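Stop ranking grippers by how they feel in the hand

I have now sat through more gripper comparisons than I care to remember, and I've come to distrust nearly all of them. The format hardly changes. Two designs go on a table, a few people squeeze the handles, somebody says one of them feels more natural, and by Friday there's a slide with a winner on it. Money gets spent on that slide.

My complaint is with how little gets tested. Hand-held grippers are having a good run because they're cheap next to a full arm, and you can collect demonstrations with them anywhere there's a bench and a person willing to stand at it. I have no quarrel with any of that. What bothers me is that we judge them as though they were kitchen tongs. Comfort matters to whoever is holding the thing. It says very little about whether an arm can do anything useful with the recording later.

Wiring is where I'd start, if anyone asked me. Foam blocks and plastic cups flatter every gripper ever made. A short wire bundle with a little connector on the end will sag and twist, and it won't forgive a fingertip that closes a hair off line.

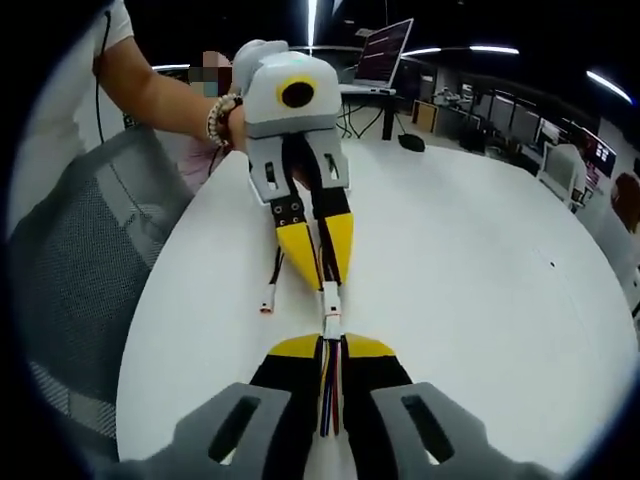
Passing a connector from one gripper to another is harder again, and it's a job I'd put in every comparison. The usual answer is that it's unfair, because the result depends on two people as much as on two tools. Well, yes. So does the data. If one operator is always waiting for the other to line up, that hesitation goes into the recording, and some poor controller will be trained to hesitate too.

Afonso Meireles, who ran the bench work at Stidgate when I was there, used to make us swap sides halfway through a session. People hated it. The scores moved every time, and on one set the favourite and the runner-up changed places. We had been measuring who was right-handed. I've asked three suppliers since then whether they swap sides, and the answers ranged from "sometimes" to a change of subject.

Then there are the numbers. The Branari trial that got passed around in July reported 512 grasps, and I heard that figure quoted in meetings as if it settled the matter. Read the appendix and you find 19 different objects, most of them rigid, and a table where a failed grasp followed by a good one is recorded as one success. A person holding a gripper will try again without thinking about it. An arm may not get the chance, or may try again in exactly the same wrong spot.

Teixeira did better, to be fair. Their set had 3362 recordings, and they published the ones they threw out along with the reasons. The largest pile of rejects had nothing to do with the fingers. In those recordings the operator's own grip had blocked the other gripper's view at the moment of contact. That's a camera problem and a seating problem, and no amount of arguing over pad shape will fix it. I'd take one honest list of rejects over any number of highlight reels.

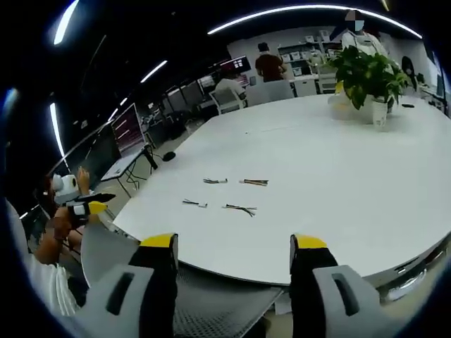 Layout gets ignored in the same way. Put the parts out neatly with a good gap between them and you've made the job easier for everybody, including the worst gripper in the group. I'd like to see the same parts laid out tidily, then in a heap, then half under something, with the results kept separate. I'd also like the room left alone. Some labs clear the benches and hang a plain backdrop before recording, and then they're puzzled when the controller falls over in a normal workplace with chairs and monitors and people going by.

I don't expect this to be popular with the people selling the hardware. The Jestuton rep told me that buyers want a simple ranking, and I believe him. Buyers also wanted the last ranking, and I know of two shops with a cupboard full of the winner.

My own rule for now is a dull one. I won't recommend a gripper until I've seen its recordings played back on an arm, on a soft part, by a team that didn't collect them. That has cost me some goodwill and it slows down purchasing. Last time the whole exercise added $2000 to the bill and the manager asked whether it was really needed. We ran it anyway, and the order that went in was smaller than the one he'd drafted.

27 shares
8 comments

Recent opinion
Your controller demo was scripted and we could tell
Wrist cameras and the light fixture problem
Who pays for the second arm?
A grumpy guide to reading gripper spec sheets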